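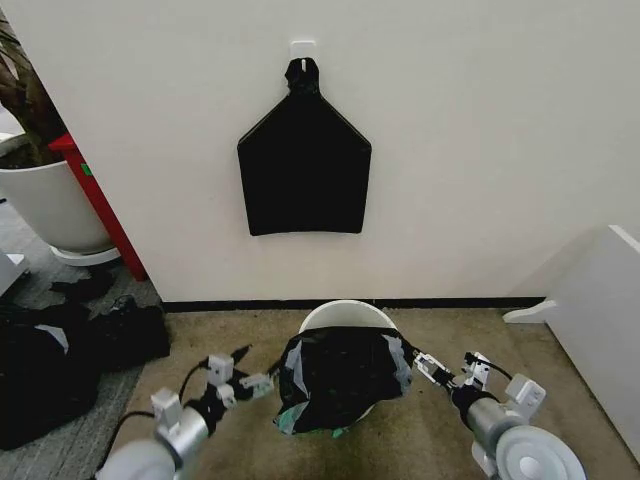

Fig. 1. Trash point - bag on hook, bucket under it.

Section 4. Trash Points: Set-up, Liner Changes, Upkeep

Sovstead Furnished Rooms, House Guide. Applies to all rooms at Kasprzak and to the Zurkudis annex. Kitchens are in Section 5, different bins, different bags.

4.1 What a trash point is

One round bucket on the floor. One liner in it. One black bag hung on a wall hook straight above. That's the whole set. No lids, no pedal bins, we tried those and they went back.

Every room gets one trash point. Rooms 20 and 23 are doubles and get two, one each side.

4.2 What you need

Round bucket, white
Black trash bags, from the Fistska roll in the hall closet
Adhesive hook, small, white
Rubbing alcohol and a clean rag
Pencil
Tape measure, or just hold the bag up and eyeball it

Bags are item 452 on the supply sheet. Hooks are item 639. Write down what you take. If the roll is down to the last few turns, mark it on the sheet the same day, orders go in Wednesday.

4.3 Picking the spot

1. Bare stretch of wall, plain paint. Not wallpaper, not the paneled wall in the annex hallway.

2. Clear of the heater. Plastic bags and heaters, no.

3. Clear of the door swing. Open the door all the way and check.

4. Not over an outlet. The hanging bag will cover it and then people go fishing behind it for the plug.

5. Floor can be carpet or hard. Hard is easier to wipe but most rooms are carpet so work with what you've got.

Note: if a room already has a trash point in a decent spot, leave it. Don't move it two feet over to make it neater. Old hook marks show.

4.4 Putting up the hook

1. Set the bucket on the floor near the wall. Leave enough of a gap that the rim doesn't rub the paint.

2. Hold a bag up flat against the wall by its top. Bottom of the bag should clear the baseboard and stay up out of the bucket. Move it up or down till it does.

3. Pencil a small dot where your fingers are.

4. Wipe that area with alcohol. Let it dry all the way. Don't use the spray cleaner from the kitchen, it leaves a film and the hook slides off overnight.

5. Peel the backing. Press the hook over the dot and hold hard for a slow count of thirty.

6. Leave it alone for an hour before you hang anything. Longer if the room is cold.

7. Rub out any pencil that shows.

Caution: hooks are for an empty bag only. Do not hang a full one, or half full, or "just for a minute." It will come down and take paint with it.

Caution: never pull a hook straight off the wall. See 4.9.

4.5 Hanging the bag

1. Tear one bag off the roll along the line. If the tear runs into the bag, use it for a liner somewhere it doesn't matter, take another.

2. Shake it open a little, then smooth it flat again. Gets the static out.

3. Gather the top in one hand. Twist.

4. Tie a knot in the twist, loose. You have to get it undone later.

5. Loop it over the hook, knot up top, body of the bag hanging down below.

6. Smooth it against the wall with the flat of your hand. The top flares out from the knot and makes a sort of shoulder on each side, fine. Creases are fine too.

Note: knot too tight is the number one complaint. If you can't get a finger in it, it's too tight. Redo it.

Note: one bag per hook. Stacking three or four up there looks like a saving in trips but they slip, and the bottom one never gets used.

4.6 Lining the bucket

1. Bucket empty and wiped out. Dry.

2. Open the liner all the way. Get some air in it.

3. Push it down to the bottom with your fist, then out to the sides.

4. Fold the extra over the rim. Keep going all the way round.

5. Press down once in the middle. If the liner pulls in off the rim there wasn't enough slack, lift and redo.

6. Drop the bucket back under the hook.

The bags are big for these buckets. There will be spare plastic bunched over the front and down the sides. That's normal, leave the slack, just make sure there's a clear opening to drop things in. If the bunching covers the hole people put trash on top of it and it rolls off onto the carpet.

Too much slack for your liking: gather it at the back, one twist, tuck it under the fold. Don't tie it, you'll curse it later.

4.7 Changing the liner

Change it when it's three quarters full. Change it every checkout, even if there's one tissue in there. Food in it, change it that day.

1. Lift the fold off the rim, work round.

2. Pull the sides up and together. Squeeze the air out gently, face turned away.

3. Hold the bucket down with your foot. Pull the bag straight up. If it sticks, tip the bucket and break the suction, don't yank.

4. Tie it off tight. This one you don't have to undo.

5. Look in the bucket. Anything wet, wipe it. Anything sticky, see 4.8.

6. Take the bag down from the hook, undo the knot, line the bucket as in 4.6.

7. Hang a new bag from the roll. Do it now, not next time. The point of the hook is theres always one ready.

8. Full bag goes to the outside bins. Not the hallway, not "by the door for later."

Caution: broken glass, blades, light bulbs do not go in these buckets. Box them, tape the box, write GLASS on it, leave it on the shelf by the back door.

Caution: no ashes, no cigarette ends, no charcoal. Even cold.

4.8 Cleaning

Bucket, weekly or at checkout:

1. Warm water, squirt of dish soap, swish it round.
2. Scrub the bottom corner where it meets the side, that's where it smells from.
3. Rinse. Pour it down the utility sink. Not the shower.
4. Dry upside down. Don't line a wet bucket.

Wall, as needed:

1. Take the hanging bag off first.
2. Damp cloth, wipe down from the hook to the baseboard. Get the top edge of the baseboard, dust sits there.
3. Go around the hook, not over it. Water behind the pad loosens it.
4. Dry, rehang.

Carpet under and in front of the bucket:

1. Move the bucket off. Vacuum the whole patch, not just the bit you see.
2. Fresh spill: blot. Press, lift, fresh bit of cloth, press again. Don't rub, it spreads and roughs up the pile.
3. Cool water and a drop of soap for most things. Blot again with plain water.
4. Dry towel on top, something heavy on the towel, leave it.
5. Bucket goes back when the carpet is dry. A damp bucket on damp carpet leaves a ring.

Old dark blotches and worn patches: the beige carpet has these in a lot of rooms and they mostly won't shift. One go with the carpet cleaner is enough. Don't keep scrubbing, you'll only scuff it more. Note the room on the sheet and move on. Do not slide the bucket over to hide a stain if that puts it out from under the bag.

4.9 Taking a hook down

1. Bag off.

2. Warm the hook with a hair dryer, low, half a minute or so.

3. If it has a pull tab, pull it slowly straight down along the wall. Keep it flat. Never toward you.

4. No tab: slide a length of dental floss behind it and saw down.

5. Roll off leftover glue with your thumb. Alcohol for the last of it.

6. Paint came off anyway? Put it on the sheet. Touch-up paint is in the hall closet, the off-white one, check the lid before you open it.

Don't reuse the sticky pad. The hook itself you can keep if you have fresh pads that fit.

4.10 Problems

Hook falls off in a day or two.
Wall wasn't clean or wasn't dry, or a bag got hung too soon. New pad, start over from 4.4 step 4.

Hanging bag drags in the bucket.
Hook too low. Quick fix, tie the knot a bit further down the bag so it hangs shorter. Proper fix, move the hook.

Liner slides into the bucket when something heavy goes in.
Not enough folded over. Lift out, fold over more. Still sliding, put an elastic band round the outside under the rim.

Liner splits at the bottom.
Usually something sharp. Put a second liner over the split one, lift both out together. Don't try to carry the split one on its own across carpet.

Bucket tips over.
Check the base is flat on the floor and not sitting on a fold of plastic.

Smell with a fresh liner in.
It's the bucket. 4.8. Spoon of baking soda in the bottom under the liner helps after.

Bags won't open.
Rub the edge between damp fingers. Make sure you're at the open end, the sealed end has a seam across it.

Bag missing from the hook.
Somebody used it and didn't put a new one up. Hang one, carry on.

4.11 Before you leave the room

Bucket under the hook, right way up
Liner over the rim all the way round, opening clear
Fresh bag on the hook, loose knot
Carpet picked up and vacuumed
Supply sheet filled in, 452 for bags, 639 for hooks
Full bag in your hand on the way out

Reciept for anything you bought yourself goes in the envelope in the hall closet with the room number on the back. Kitchen bins next, Section 5.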